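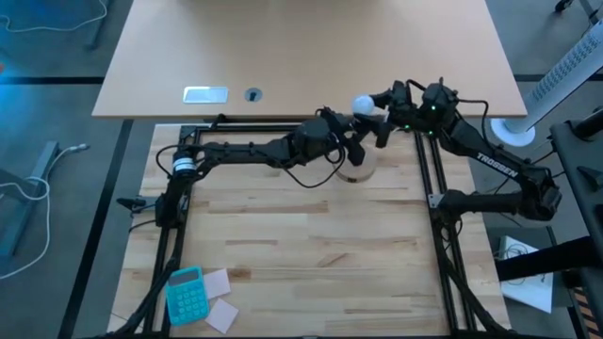 The worktop in the Inine room, with the teal-blue calculator and the round wooden disk on it.

Progress report to the Berkenero Fund
Project: Zurneck Wood Surfaces
Period covered: March to June
Prepared by: Yaryna Holovko

Where we are

I'm very happy to report that the Inine room is back in daily use and the wood looks wonderful. When we applied to you, the old worktop had a dip along one side deep enough to roll a pencil into, and most people had given up and were working on their laps. The new top went in at the end of April. It is butcher block, long strips in pale blond and a darker honey, and we kept the boards with knots in them. The supplier offered to swap those out and I said no straight away. I love them!

The grant covered the top, the sanding and the finish.

Work completed

The old top was taken out and cut down for shelving. The new one was left in the room for six days before fitting, as Hladun recommended, and then sanded twice. We used Hladun's clear finish on all the project wood, after trying it on offcuts next to a tinted one. The tinted sample was handsome but it flattened the difference between the light and dark strips, and everyone who looked at the two side by side picked the clear.

Sanding took longer than planned. We had allowed one weekend and needed most of a second, mainly for the edges, where the machine couldn't reach and it all had to be done by hand with blocks. The second weekend was good fun, with the windows open and a radio going.
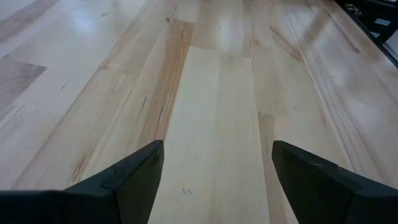
Pale wood up close, with overhead light on the finish and a joint between two boards.

The joints were the part I worried about most. I checked them in May and again in June with a fingertip and a strip of paper, and I could find only one place where an edge catches. It has been marked and will be rubbed down during the next closed day. The grain shows beautifully, tan and honey streaks on boards that are otherwise nearly cream.

One thing we would do differently is the lighting. The polish gives back a lot of glare, and people reading small print have asked for something softer overhead. We are pricing diffusers now and will not be asking the Fund for them.

Use of the room

The room was booked for 60 sessions in the period, against 100 planned for the full year, so we are well ahead. A flat, steady surface makes a real difference to the people who book it.

Money

Of the grant, $1000 is still unspent. We would like to put it toward a second coat in the fall and enough finish for touch-ups. Please let me know if that needs a formal change request.

Next period

Rub down the one rough edge, fit the diffusers, agree on a cleaning routine with Tuesday's group, and write up the finish samples so the other Zurneck rooms can use them. You would be very welcome to come and see the table for yourselves.

Yaryna Holovko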